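4.2 Do household collection schemes change what people throw away?

Claims for home sorting of small batteries tend to rest on what people say they do. Herrero's earlier survey in Moya is the one most often cited, and it has a weakness she has since acknowledged: respondents were asked whether they "usually" kept used batteries apart from kitchen waste, and most people will say yes to that. We are not convinced that the answer tells us much about the contents of the bin.

Our own data are modest. Of the 83 households that joined the Bremirance trial in June, 40 were given a container and a printed sheet, and the rest were given the sheet alone. After the trial period, 23 of the container households had brought at least one load to the drop-off point. This looks encouraging until one asks what a load was. The trial rules did not set a minimum, so a single battery carried in a coat pocket was entered in the log the same way as a full bag. Arroyo (personal communication) argues that any return is a change in habit. We think that reads too much into one trip, made by people who knew they were being studied.

There is also the matter of storage. The sheet, written by Omum, assumed that a visible container would act as a reminder. Several participants told us the opposite: after the first couple of weeks they stopped noticing it. Others used it for keys and coins. The kind of open, shallow tray we have in mind (Figure 3) is easy to drop things into and just as easy to ignore.
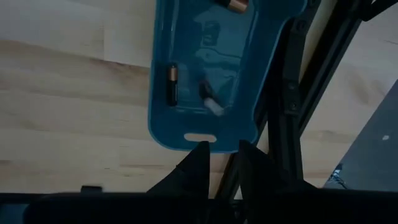 Figure 3. Batteries in a shallow blue plastic tray with an oval handle hole, on a light wooden tabletop.

The Plillow program reports much higher return rates, but it counts containers handed out and treats each one as in use. Without weighing household waste before and after, neither that program nor ours can say whether fewer batteries reached the landfill. Section 4.3 takes up the weighing problem and the cost of doing it properly.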